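Sábado de portas abertas na Zestura: café, cestos e um autocarro perdido 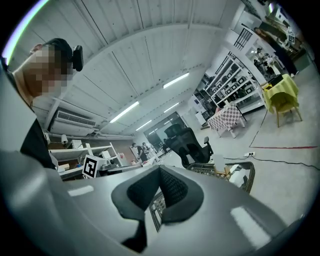 Algumas pessoas na sala e um cesto de rede metálica.

Há meses que a Montserrat Pastor me andava a dizer para ir a Parnby ver a torrefação da Zestura, e eu sempre a adiar. Em outubro eles abrem as portas ao público e desta vez lá me inscrevi (a inscrição custa 6 euros e inclui uma prova de cafés, por isso nem tinha desculpa). O autocarro saía cedo, perdi-o, claro, e apanhei o seguinte a bufar e sem pequeno-almoço. Cheguei mesmo à justa para o grupo da manhã!

O cheiro sente-se logo na paragem. Eu estava à espera de cheiro a café de pastelaria e é outra coisa, mais parecido com pão torrado, às vezes quase com feno. Quem nos recebeu foi a Mekdes Worku, que trata das compras de café verde e fala depressa que se farta, mas tem imensa graça. Começou pelo armazém, com as sacas empilhadas até lá acima, e deixou-nos meter as mãos no grão cru. É esverdeado, duro como pedrinhas e não cheira a café nenhum. Um miúdo do grupo trincou um e ficou com uma cara que valeu a viagem.

Cada saca leva 65 quilos e a Mekdes contou-nos como escolhem os lotes: chegam amostras pequeninas, torram-nas, provam-nas às cegas e só depois discutem preços. Este ano provaram 246 amostras. Perguntei-lhe se ainda consegue beber café em casa e disse que sim, mas com leite e açúcar, e que não contássemos a ninguém. Fica entre nós, então :)

Depois passámos à sala da torra, com o Ibsa Woldemariam. Para mim foi a melhor parte, embora estivesse um calor danado e eu de camisola de lã. O torrador grande chama-se Sârbu, apelido do senhor que lho vendeu em segunda mão, e faz um barulho de máquina de lavar cheia de berlindes. O Ibsa mandou-nos calar a todos para ouvirmos o primeiro estalo do grão, e ouve-se mesmo, parece pipocas ao longe. A partir daí ele já não olhava para nós: nariz em cima da amostra, mão na alavanca, e zás, abriu a porta e caiu tudo no arrefecedor. Bati palmas. Fui a única.

A prova era ao fim da manhã, numa mesa comprida, com a Nuria Yimer a explicar como se sorve da colher. É para fazer barulho, muito barulho, e eu, que levei anos de raspanetes da minha avó por causa da sopa, senti-me vingada. Provámos 4 cafés. O primeiro sabia-me a limão, o segundo a café (desculpem, foi o que escrevi na ficha), o terceiro tinha qualquer coisa de compota de alperce e foi de longe o meu preferido. Do último não gostei nada, demasiado fermentado, mas a senhora ao meu lado comprou dois pacotes, portanto vá-se lá saber.

Coisas menos boas: a loja é minúscula e a fila para pagar dava a volta ao pátio. Só havia uma casa de banho. E ao almoço o único sítio perto, o Plilo, estava à pinha. Esperei quase uma hora por uma sopa de grão, que por acaso era ótima, com cominhos e muito coentro.

Trouxe um pacote do tal do alperce, moído para cafeteira italiana, e um saquinho de casca de café seca para fazer infusão, que a Mekdes jura que é boa fria. Ainda não experimentei. Se alguém quiser ir, as visitas normais são à segunda à tarde, com marcação por telefone, e convém levar sapatos fechados, que sem eles não deixam entrar na sala da torra. O autocarro de regresso para do outro lado da estrada, junto à bomba de gasolina, e não onde nos deixa à ida. Eu fiquei vinte minutos na paragem errada.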